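From: Haris Sial
To: workplace-automation list
Date: Sun 28 October
Subject: Re: [workplace] Who does the sorting now?

On the list, Cotholm branch wrote:
> We've been told the returns benches go over to the Sova arms in April.
> There are 6 of us on days. Management says no one is losing a job, but
> the word they use is "supervising" and we can't get anyone to say what
> that means on a normal shift. Bermúdez went through this before us.
> What did people end up doing all day? Did the pay grade move? And who
> answers for it when something gets broken?

I can take most of this. I was on the returns benches at Bermúdez before the changeover and I'm still in the same department, now on what the company calls the scene desk. We handle mixed household returns, so no two totes hold the same things. That matters, because the job that went away was picking an item up, deciding what it was and putting it in the right place. The job that came in is checking whether a machine can do that, first in a simulated room and then on the floor.

A normal shift starts with the overnight runs. The software is called Sumo. It puts a two-armed robot in a made-up room with tables and goods, and we go through what it did and mark each attempt as good, bad or unclear. On the screen it looks like this, from about head height on the robot:

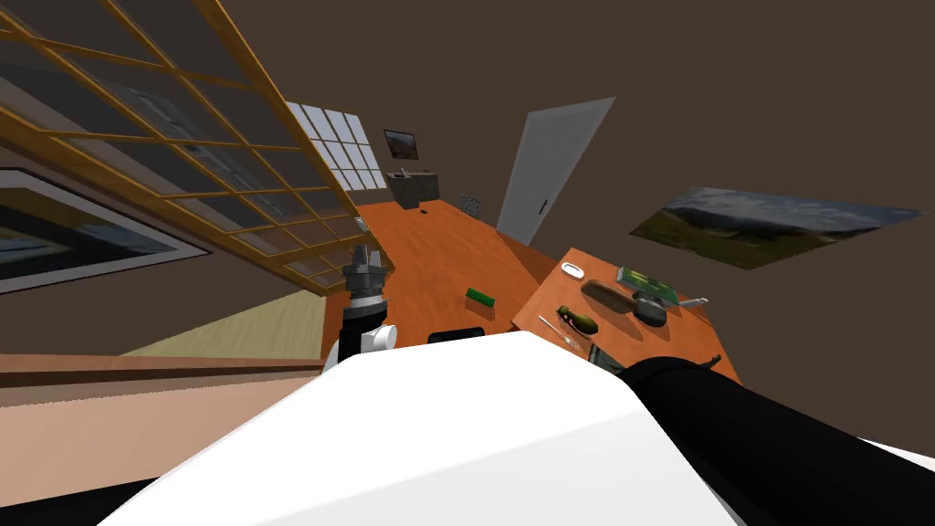
Pay first, as it's the thing people ask me in private. We stayed on the bench grade for the whole trial period and then went up one step, after the union argued that marking runs was skilled work. The argument that carried it was about judgment. Somebody has to know that a screwdriver and a knife on the same side table as a computer mouse are not handled the same way, and the people who know that are the ones who used to unpack the totes. If you can get the grade settled in writing before April, do that. We had to go back for it, and back pay was never agreed.

The marking itself is slow work. Last quarter our desk went through 1682 attempts and sent 471 of them back as unclear, mostly because the view didn't let us tell whether the item was held properly. Flat things with thin edges take longest. You step the playback forward, stop it, go back, and then write a line saying what you think the problem is. The engineers do read those lines. It took a while before they did.
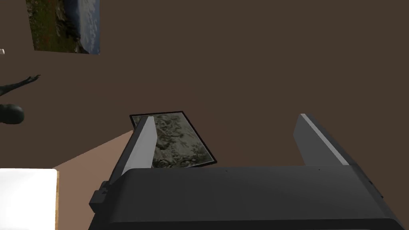 Who answers for a breakage on the floor?
The shift lead does, on paper, and the report has to include the marked runs for that type of item. In practice this means your name can come up. Ask for a rule that a marker can write "unclear" as often as needed with no target attached. We had a target for a few weeks, and people passed things they weren't sure of. It was dropped after a meeting that was not pleasant for anyone.

On the hours, we lost the early start, and most people were glad of it. We also lost the walking. I used to be on my feet all shift and now I sit for most of it, and several of us have had trouble with our necks and eyes. The simulated views are often at a steep tilt and you find yourself leaning with them. We now rotate off the screens every two hours – get that in the agreement too, as it was left to "local arrangement" with us and for months that meant it didn't happen.
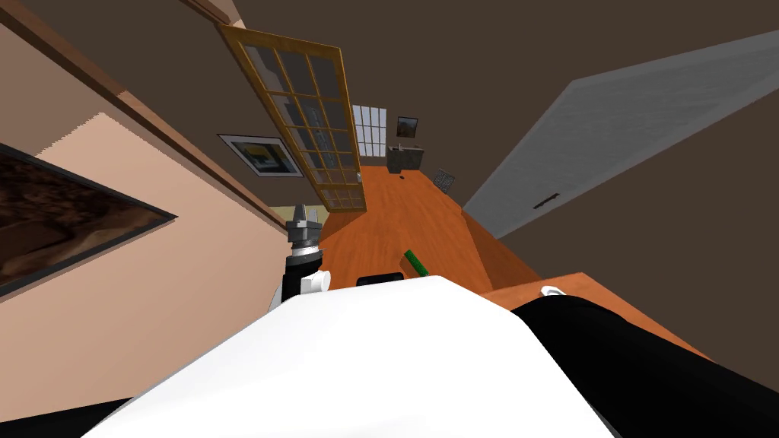 A Sumo run at the marking desk: green block beyond the robot's torso, left gripper raised.

As for whether anyone lost a job, no one was let go. Two people on nights left and weren't replaced, and the agency workers stopped being called in. Those shifts don't show up in the figures the company gives out, so ask about agency hours separately. Training was one day of slides and then over 500 practice runs each, done in between normal work. I would push for proper time set aside.

I can send our wording on rotation and on the "unclear" rule to anyone who writes to me off list. I don't have the grading document, but the branch office does.

Haris Sial
Scene desk, Bermúdez returns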